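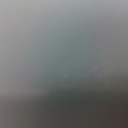 Thursday, paint bench. The Cistar sample for the Amcombe hallway has dried two shades away from the one on the tin lid, which I was told could not happen. I rolled a second coat and it moved again, this time towards green. The client asked for "fog". What I would call fog is a pale grey-blue that goes a bit teal near the middle and muddy grey-brown at the bottom, with no edge to any of it, and good luck getting that tinted at the Urnutville counter.

Batch notes: base 3000, 13 drops of blue, 3 of black, 2 of umber. The umber was my idea. I regret the umber.

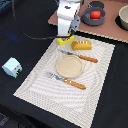
Next batch drops it altogether and goes on over the grey primer, same roller, same tray, door shut. If it still dries green I'll blame the primer, then the door, then whoever wrote the Lytvynenko colour chart, in that order.

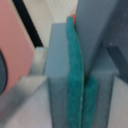

Left the boards leaning by the window until morning. Do not touch them to see if they're dry. There is already one thumbprint in the first coat and it is, regrettably, mine.

Amcombe Finishes workshop notebook | Contact the bench | Back to top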